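Home News Programs Donate Shop Hours Contact

Wemstead Clothing Exchange Opens Second Location in Gosdale

WEMSTEAD, Sunday, January 30, 2022

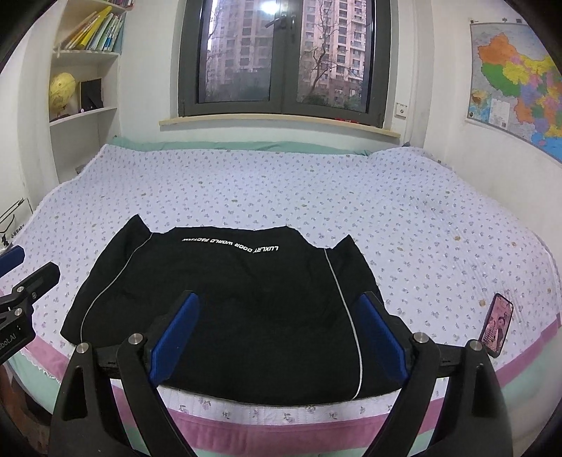 Mylene Baluyot has been asking for a Gosdale branch ever since her kids outgrew their winter coats in the same week, and she told the exchange she would happily be first through the door with a bag of sweaters. "I was driving half an hour each way to swap a pair of snow pants," she said. "Now I can walk!"

She won't have long to wait. The Wemstead Clothing Exchange opens its second location in May, in the former Akbulut Shoes storefront on Trernthorpe Street, and we couldn't be happier about it. The Gosdale shop has twice the floor space of the original, big front windows and (at last) a proper fitting room with a door that shuts.

Swapping works the same way it does in Wemstead. Bring in clean, wearable clothes, get one token for each piece, and spend your tokens on anything on the racks. Tokens never expire and are good at either location. Newcomers get 7 tokens to start, even if they arrive empty-handed.

Last year neighbors swapped 1,342 pieces at the Wemstead shop, our best year yet. T-shirts and kids' jeans moved fastest, and prom season brought in a whole rack of dresses that was gone by the weekend. We're hoping to open Gosdale with 500 pieces already hanging, so please start digging through those closets now. Adult tops in every size are especially welcome, along with school clothes, work pants and rain jackets. We can't take underwear, swimsuits or anything with a broken zipper.

The new shop will also host a mending table every Saturday morning, with two sewing machines, plenty of thread and room for 24 people if everybody squeezes in. Bring a shirt with a missing button and stay for coffee! Beginners are welcome, and there is no charge.

Early drop-offs for Gosdale are being accepted at the Wemstead counter during regular shop hours. Please tie bags shut and mark them "Gosdale" so they end up in the right pile. Hangers are needed too, any kind except wire.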